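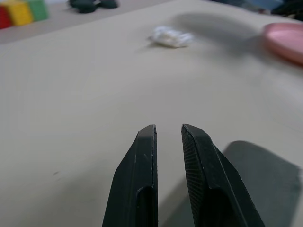 I have been trying to get marks off a tabletop for most of November, and I think I am done with the hard part. It's the big beige one I bought secondhand when the Olteanu furniture store closed its back showroom. I paid $68 for it, plus the cost of renting a van. The color is a light tan that goes a little gray depending on where the light hits it, and in the upper middle it always looks a shade paler than it does down toward the corners. There are still some faint round smudges on the right side. You have to look for them. I also noticed a small dark speck on the left, which I hadn't seen until I looked at it this way.

When I got the table it had a film on it. I don't know what from. If you wiped it with a wet paper towel, the towel came away gray, and once the table dried it looked the same as before. Plates left rings on it. So did glasses, and so did a box I set down for one afternoon.

I started with dish soap and warm water, which is what I start with for everything. That took off the loose dirt and left the film. Then I tried Celum, the spray cleaner in the tall bottle, since we already had it under the sink for the stove. It did better on the film but it left streaks, and I spent longer on the streaks than I had on the dirt. I used it twice and put it back.

After that I read through a thread on a furniture forum with 104 replies. Most of them were people arguing about vinegar. One person said to stop using paper towels and get a flat-weave cloth, wring it out until it hardly feels damp, and go in straight lines from one edge to the other. I had been going in circles my whole life. I bought a pack of Wollora cloths and did it the way they said, with just soap and water, changing the cloth when it looked dirty. I went through four cloths the first night.

That was the biggest improvement of anything I tried. I did it again three evenings later and the cloths came away almost clean. The surface feels smooth now when you run your hand over it. Before, it had a slight drag to it, like a kitchen cabinet that's too close to the stove.

The round marks are another matter. They got fainter with each pass and then stopped getting fainter. My guess is that they are from something hot, or from whatever the last owner kept on that side, and that they are in the finish now. I tried a baking soda paste on one of them, left it for ten minutes, and wiped it off. I couldn't tell any difference. I did not want to scrub harder and end up with a dull patch, which would bother me more than the rings do.

I looked into having it refinished. The shop over on Endaden Street does that kind of work and quoted me a price I won't repeat, but it was a lot more than the table cost. The man on the phone was nice about it. He said that for marks you can only see from one side, he would leave them alone and use coasters from now on.

So that's where it stands. I wipe it down at night after the dishes, with a damp cloth and then a dry one, and it takes 2 minutes. I keep the cloths in the drawer with the place mats so I don't have to go looking for them — before that they were in the laundry room and I skipped it half the time. We have coasters now too, the plain cork kind.

Next I want to do something about the legs. One of them is a little short and I have a folded piece of cardboard under it. I bought felt pads in two thicknesses and neither one is right, so I will probably try stacking them this week.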